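Cahier d'atelier – Atelier carrosserie Grovach
Mai – Poste de contrôle des soubassements, reprise à 8 h
Rédaction : Quentin Besson. Copie à Pramila Awasthi et Volodymyr Nazarenko. 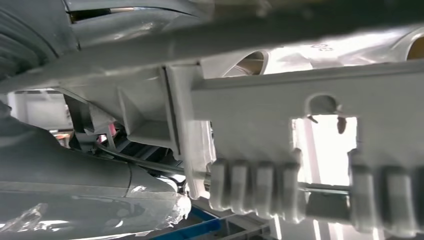 1. Objet de l'intervention

Examen du soubassement peint portant le repère 03, avant application du mastic d'étanchéité. Le contrôle porte sur les nervures et les bossages emboutis, sur le pourtour des ouvertures rondes et sur la traverse à grande découpe rectangulaire. Le repère se lit à l'envers depuis le poste ; il convient de le reporter tel quel sur la fiche, sans le confondre avec l'indice de la gamme.

2. État constaté

Surface gris clair, lisse, aspect satiné sur la face de la traverse. Le bord supérieur de celle-ci est droit. L'encoche en demi-cercle qui surmonte la découpe a été vérifiée au gabarit par Narendra Tomar : conforme, sans bavure sensible au doigt.

Petite languette sombre pendante dans l'angle supérieur droit de la découpe. Elle ne figure pas sur le plan dont nous disposons. Elle est laissée en place dans l'attente d'une réponse du bureau d'études de Mathur, à qui la question a été transmise en fin de matinée.

Derrière les deux ouvertures rondes, on distingue une surface brun clair, semblable à du carton. Nature et origine à confirmer. Aucun mastic ne sera déposé sur le pourtour de ces ouvertures avant que ce point soit réglé.

3. Mesures

Épaisseur du revêtement, face de la traverse : 189 µm. À proximité de l'ouverture ronde supérieure, près du repère : 260 µm. L'écart paraît élevé pour deux zones aussi voisines. La mesure a été refaite par Kuldeep Shakya après réétalonnage de la sonde, avec le même résultat. Une surépaisseur locale dans le creux de l'embouti est possible ; je ne conclus pas à ce stade.

Le fond des nervures n'a pas été mesuré, la sonde ne s'y posant pas à plat. Volodymyr Nazarenko propose d'utiliser l'embout court rangé avec l'outillage Plevum. À essayer avant la prochaine caisse.

4. Remarques sur le poste

L'éclairage vif et uniforme fait ressortir les reliefs, mais les reflets gênent la lecture des petits défauts dans les courbes. Deux points signalés comme des grains se sont révélés être de simples poussières, retirées au chiffon non pelucheux. Il est demandé de toujours essuyer avant de consigner un défaut.

La fiche 41 mentionne encore l'ancienne désignation de la traverse. Pramila Awasthi se charge de la correction et de la diffusion auprès du site de Midolcombe.

5. Suites à donner

Réponse de Mathur sur la languette : en attente.
Identification de la surface brune derrière les ouvertures : N. Tomar.
Nouvelle mesure autour du repère 03, avec l'embout court : K. Shakya.
Dépôt du mastic : suspendu jusqu'à la levée des deux premiers points.

Visa de P. Awasthi à recueillir à la relève.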